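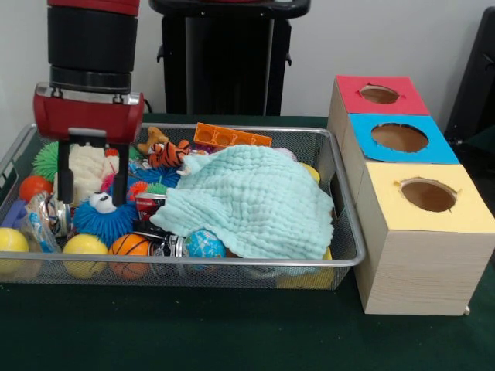

Dornico wire mesh toy tray, three months in

Filed under: Storage & Organizing > Toys > We Bought It Ourselves

Last updated: January

I don't trust toy storage. Most of it is designed to look good holding four matching things, and then you bring it home and fill it with what children really own. So when the Dornico tray came up in a sale for $25, down from a list price I doubt anyone has ever paid, I bought it mainly to find out how quickly it would annoy me.

It took a while, to be fair.

The tray is a shallow rectangle of wire mesh with a silver metal rim. Dornico calls it a "play and tidy station." It's a tray. You put toys in it. The box promises that children will "see it, choose it, return it," and I can report on the first two.

What we keep in it

Everything that doesn't belong to a set. Plush toys, including a tiger that gets more use than the rest of them combined. Small balls, a little basketball, a globe ball, a couple of those spiky puffer things with the rubbery bristles. Blocks that lost their families. A can or two from the pretend shop. The pale green cloth with the bubbly weave started out as a doll blanket and now gets thrown over whatever is under it, which is how most cleanups end here.

Plush and balls together are a fair test for any container. Plush takes up room and can be squashed down. Balls go wherever they like. In a deep bin the balls sink and the plush floats, and a child looking for one yellow ball will empty the whole thing to get to it. In the Dornico you can spot most of it from standing height. That part of the pitch is true, and I'd put it down to the tray being shallow. Any shallow container would do the same.

The mesh

Mesh has one real advantage, and that's grit. Sand, crumbs and whatever comes in on the bottom of a ball fall through instead of collecting in the corners. I lift the tray, wipe the table, put the tray back. Our old plastic bin had a layer at the bottom I would prefer not to discuss.

Against that, mesh catches things. The spiky balls are the worst. The bristles poke into the openings and you have to give the ball a small twist to get it loose, and a three-year-old does not twist, a three-year-old yanks. Loops on knitted fabric catch too. I've freed the cloth more times than I'd like, and there's a pulled thread on it now.

I went over all the edges with a cotton ball before letting anyone near it. It snagged in one place, on the underside of a corner where the mesh meets the rim. A minute with a nail file took care of it. I shouldn't have needed a nail file. If you buy one, check yours.

The rim

The rim is the best thing about it. It's smooth, it hasn't bent, and it's high enough to stop a ball that's rolling gently. It won't stop one that's been dropped in from above with enthusiasm. Those bounce straight back out and go under the couch.

Dornico says the tray will hold 20 pounds. I haven't weighed ours, but full of soft toys it can't be anywhere near that, and there's already a slight sag in the middle when I carry it by the short ends. Carry it by the long sides and it's fine. The instructions don't mention this. The instructions are a single drawing of a smiling child.

How it compares

I've used two others.

The Jima fabric bin costs $9 and folds flat. It's soft, it's quiet, and nothing catches on it. It also slumps as soon as it's half full, and you can't see a thing inside. For plush alone I'd still pick the Jima and keep the change.

The Pasichnyk wooden crate is $60 and very handsome. It has proper handles and you could stand on it. It's also heavy enough that no child I know can move it, so it stays where an adult put it and the toys migrate away from it. I gave ours to a relative, who keeps firewood in it and is delighted.

The Dornico sits between them in price and, I think, in usefulness. It works on a table. On the floor I like it less - somebody steps on the rim sooner or later, and metal mesh under a sock is no fun.

The claims I don't buy

"Teaches sorting." No. Ours holds balls, plush, blocks and packaging in one happy heap. A tray with no dividers cannot teach sorting. Dornico sells dividers separately, and I notice they weren't in the sale.

"Quiet play." A hard ball on wire mesh makes a rattle you can hear from the next room. A folded towel underneath helps.

"Fits any shelf." It did not fit two of mine. Measure first, and measure to the outside of the rim. The size on the box appears to be the inside.

Should you get one

At the sale price, maybe. If your problem is a lot of odd-shaped small toys that need to be seen, and you have a table or a low sturdy shelf to put it on, it does the job better than a bin. At full price I'd look in the kitchen section first, where very similar trays are sold for cooling and draining and nobody charges extra for the word "station."

I'm keeping mine, with the towel under it.

Comments (4)

nondier_fan: We have the Nondier version with the rubber feet. Same mesh problem with spiky balls, but it doesn't scratch the table. Worth the few dollars more if your table is any good.

mamaof2boys: Can confirm on the sag!! Mine has a permanent dip now and all the balls roll to the middle. My kids think it's a feature

Plainview Reader: Did you try the dividers at all? I'm tempted but they look flimsy in the store.

Reply from the author: I haven't, and I'm not paying extra to find out. If they turn up in a sale I'll add a note to the review.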